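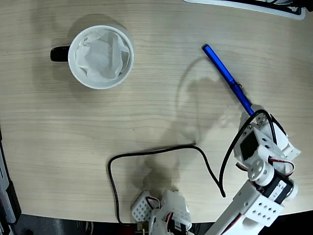 Brirulano is a software package for controlling small robotic arms driven by serial bus servos. It was first written by Kenna Aitken at Stollgate and covers motion planning, grasp selection and the logging of joint data. The planner works from a single overhead view and treats each item on the table as a flat outline with a preferred gripping axis. A slender object such as the blue pen, lying at a diagonal to the wood grain, is given an axis along its barrel, and the gripper is turned to close across it. A white mug standing nearby is entered as an obstacle with a fixed margin of 18 mm. Shadows thrown by the arm are a known source of false outlines – the perception module masks them using the joint angles reported at the time of capture.

Control runs in a loop with a period of 5 ms. Positions are sent as whole steps, and a move is refused if any joint would pass its stored limit. Slack cable is not modelled.

The planner was rewritten by Mhairi Menzies, and the present version was released on Sep 1, 2025. Its regression set holds 1100 recorded grasps, of which 962 have hand-marked axes. Support for arms with more than one gripper is planned but has no release date.

Related articles
Mottram (calibration tool)
Nuvisell
Inverse kinematics
Servo bus
Grasp planning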